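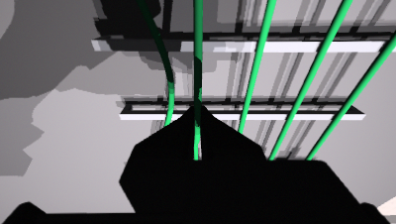
Figure 2. Five green cables and two horizontal bars, computer rendering.

4. Results

4.1 Choice of the overnight stop

The 14 riders who completed the route between Mellcombe and Bustberg kept a diary for every riding day. In the diary they wrote the place where they planned to sleep, the hour at which they made this plan, and the place where they slept in the end. We compared the two places for each day and marked the day as "kept" when they were the same and as "changed" when they were not. A change of hotel inside the same town was still marked as kept.

Most of the changed days fall in the middle part of the route, between the river crossing at Lâm and the first climbs. In this part the villages lie close to each other, and a rider who feels tired at noon has several places to choose from. In the last part, where the villages are few, the plan was nearly always kept, even on days with a strong head wind. We had expected the opposite. In the proposal for the study, Koubek and Bepari argued that hard conditions would lead to more changes, and the questions in the diary were written with this idea in mind. The diaries suggest that the supply of beds matters more than the state of the legs.

A second observation concerns the direction of the change. When riders changed the plan, they stopped earlier more often than they continued further. Riders who continued further usually gave a reason connected with other people: a friend waiting in the next town, a room already paid, a companion who wanted to see the coast before dark. Riders who stopped earlier wrote mainly about themselves, and their entries are shorter. One of them contains only the words "found a bakery, stayed."

4.2 Riding alone and riding in pairs

Of the 14 riders, six traveled alone and the others traveled in pairs. The pairs filled in separate diaries and were asked not to show them to each other before the end of the trip. We cannot be sure that all of them respected this request, and in one pair the wording is so similar that we treated the two diaries as one in the analysis of reasons.

Solo riders made their plan later in the day. Many of them decided after lunch, and two of them often wrote nothing in the plan field until they had arrived, so that these days had to be left out. Pairs decided at breakfast, or on the evening before. In the interviews, several members of pairs explained that an early decision saved them from a discussion on the road, when both were hungry and easily annoyed. One rider described the early plan as "a contract that we both could blame."

It is interesting that the partners did not always agree on who had made the decision. In two of the pairs, each person named the other. Tăng, who carried out the interviews, did not point out this difference to the participants, and we think this was the right choice, although it means that we have no explanation from them.

4.3 The last days of the trip

We asked the riders to give their mood a number every evening, from one to ten. The average is lowest on the third day and again on the day before the last one. The first low point is well known among people who tour by bicycle and is normally connected with sore hands and a new saddle. The second is harder to explain by the body. At this point the riders were fit, the distances were moderate and the weather on this part of the route was good for all but one group.

The written entries help here to some extent. On the day before the last one, the riders wrote less about the landscape and more about trains, boxes for the bicycle, and work. Ledesma read these entries without knowing the day on which they were written, and sorted most of them correctly as coming from the end of the trip. On the last day itself the mood rises again, but the spread between riders is wide. Some gave the highest mark of the whole trip – others gave the lowest.

4.4 Use of the route sheet

All riders received the Kotomano route sheet, a printed booklet of 15 pages with the distances, the climbs and the places with drinking water. We corrected it for the last time on 18 Jun 2024, before the first group started. The sheet was used much in the first days and then less and less. Riders who still opened it after Lâm did so for the water points, and the climb profiles were hardly mentioned any more. Three riders noted that one climb was given as 400 meters of ascent and felt longer. We checked the value later and found it correct.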